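About Trino

Trino is a small company which prepares assembly kits for makers of electrical equipment. Two robot arms take the parts out of bins and put them together on a tray. Our first customer was Pelow, and later came Idov.

Many visitors ask us about the failure in August, so we prefer to tell it on our own page. In a lot of 2000 kits for Pelow, 50 went out with a damaged cable. One gripper had closed on the wires when it should take the connector. The force limit was set too high and the arm did not stop. The customer found the fault before we did, and for this we are still sorry.

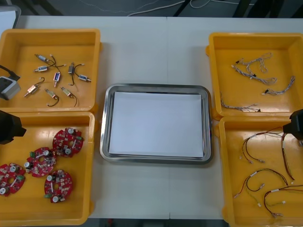
The kitting table: solenoids, circuit boards, harnesses and cable assemblies in yellow bins, with the tray in the center.

After this we stopped both arms for 20 days. Our colleagues from Vương helped us to read the logs and to write the gripping program again. Now the arm must hold a cable by its connector, and if the force rises too quickly, it opens and waits for a person. This makes the work slower, and we have accepted it.

We also keep a fault book, and every customer may ask to read it. At the last update of this page, 3/30/21, we had delivered 2678 kits with the new program. Two came back, both for a missing label.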